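Club log, July: wrist camera and gripper

The arm now runs for a full evening session without a fault, so most of this month went into the camera and the gripper. The club has 14 members, and the arm is shared between two teams. Notes here are from the Zutis team, which has the pick-and-place task.

Gripper

The Davwood kit fingers went back on after the printed ones cracked at the base. They are flat plates with square tips, and the linkage pushes them inward at an angle. Kalevi Ahonen rewrote the open and close routine so that it takes a width instead of a servo angle. Before this, every script had its own idea of what "open" meant, and two of them disagreed about the sign.

The servo counts we settled on are 636 for closed and 1221 for fully open. Anything past 1221 makes the servo hum. The limits are now in the config file, where they should have been from the start.

Camera

The wrist camera is fixed to the gripper body, so both fingers stay in view at the bottom of the picture. This uses up some pixels but gives a free check on the gripper state – if the fingers are not where the config says they should be, the script stops.

Background subtraction was the hard part. On a plain gray surface the only things left to find are soft shadows and the odd speck, and the first version of the detector treated shadows as objects. It reported a block with great confidence and drove toward it.

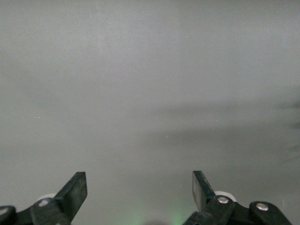 Threshold changes

We replaced the single global threshold with a local one and added a minimum edge strength. Soft shadows have weak edges and drop out. Specks are removed by area. The fingers are masked with a fixed polygon per gripper width, interpolated in between.

On the saved test set of 98 pictures the new version gives no false blocks. It still misses a gray block on a gray surface, which I would miss too. Tikkanen rules allow any block color, so this has to be solved before the regional round.

Still open:
– move the mask polygons out of the Python file
– rerun the hand-eye calibration with the Nonley board
– label the spare servo cable

Next post will cover calibration, if the numbers are worth showing.

3 comments
Share (6)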